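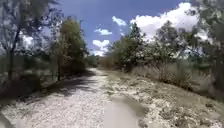 Szabó asked that visitors be kept behind the Elladik unit, never beside it, and this section follows that request.

4. Demonstration run
4.1 Set the route length to 600 m.
4.2 Clear the path of visitors.

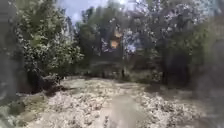
Lutley Outdoor Robotics Team

4.3 Press START and walk behind the unit.
CAUTION: Do not step onto the path during a run.
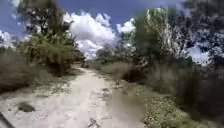 4.4 At the end of the route, press STOP before visitors approach.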